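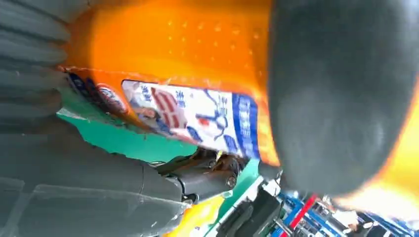 How do people find the right bottle in a shared cupboard when they don't read the label?

Mostly they go by color and by where the bottle was last time, and they only turn to the words when one of those two lets them down.

## 4. What the diaries told us about color, place and words

I'll start with the diaries because that's where I spent most of my January, and because they surprised me more than the survey did. We had 2339 usable entries, logged in the Banar app by people living in shared housing in Povomlow. An entry was one occasion when somebody went to a cupboard or shelf for a household product and picked one up. They told us what they were after, what made them reach for the thing they reached for, and whether it was the thing they wanted. That's the whole form! We'd piloted a longer one and people just stopped filling it in.

### 4.1 Color comes first, until two things share it

Color was the cue people named most often, and they named it in very loose terms. "The orange one" turned up so many times that I gave it its own code. So did "the blue one under the sink," which I ended up splitting into a color part and a place part (more on that below, it caused us no end of trouble in the coding). What I hadn't expected was how rarely anyone mentioned a brand. People who could tell me the brand straight away in an interview would leave it out of the diary completely. My reading is that the brand is something you know about a product, and the color is what you use when you're standing there with one hand on the cupboard door.

The trouble starts when a household owns several things in the same color. In those entries people switched to cap shape, to how full the bottle was, or to a mark they'd added themselves. Rubber bands were popular. One household on Vishwakarma Lane used nail polish dots, one dot for dishes and two for laundry, and the system had outlasted every tenant who'd been there when it was set up. 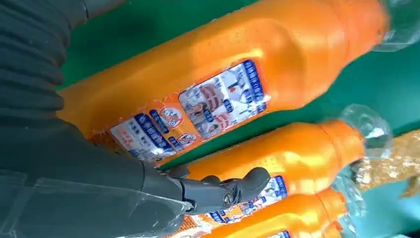

**Figure 3.** Orange bottles with similar bodies and printed labels, lying on a green surface.

Same-color groups weren't always a problem, I should say. If all the bottles held the same product, people were perfectly happy to grab any of them, and a few told us they liked having a run of matching bottles because it made the shelf easier to scan. The mix-ups came from near matches: two products from one maker, in the same color, with different jobs. I'd love to give a clean rate for this, but our form asked about mix-ups in a way that lumps "picked up the wrong one and put it back" together with "used the wrong one," and those are very different mornings. We've fixed that for the next round.

### 4.2 Place is a habit, and habits don't transfer

Place came second. It also did something color didn't do, which was get stronger the longer a person had lived somewhere. New arrivals at the Trullis building leaned on color and on asking a roommate. People who'd been there a year or more hardly described the product at all. Their entries read like directions: left door, back row, behind the rice. I found these lovely to read and very hard to code.

Where it gets interesting is after a reshuffle. Somebody cleans the kitchen, everything goes back a little differently, and for the next few days the long-term residents do worse than the new ones. Several of them wrote that they'd opened the right door, put a hand on the right spot, and come out with the wrong bottle before looking at it. I've done this myself with vinegar, so I can't be smug.

### 4.3 When do people read?

Reading was the last resort in the diaries, and for a good share of our participants it wasn't much of a resort at all. The kitchens we worked with are multilingual. Products come in from different shops and different countries, and a label that one roommate reads with ease is just a pattern to another. In the survey (611 respondents, described in Section 3) we asked what people do when they can't read a label, and the most common write-in answers were to ask somebody, to look at the picture, and to smell it. Please note that last one. It came up often enough that I think safety advice ought to deal with it directly.

The 20 follow-up interviews helped a lot here. People told us they don't think of an unreadable label as missing information. They remember it as a shape, a block of blue or a little drawing in a certain corner, and they notice when a redesign moves it. One person had thrown away a full bottle of floor cleaner after the maker changed the label, thinking it was something left behind by a previous tenant.

### 4.4 Things I'm less sure of

We don't have good data on lighting. A few entries mention dim cupboards, and it would make sense for color to be less useful there, but we never asked and I don't want to build anything on those few. We also only have adults. And the diaries depend on people noticing what they did, which is a lot to ask about something this automatic. I suspect place is underreported for exactly that reason, and the gap between the diaries and the interviews points the same way.

The coding sheet, with the split color and place codes, is in Appendix B. Section 5 goes through the shelf-sorting task, where we gave participants an unfamiliar cupboard and asked them to set it up for a stranger.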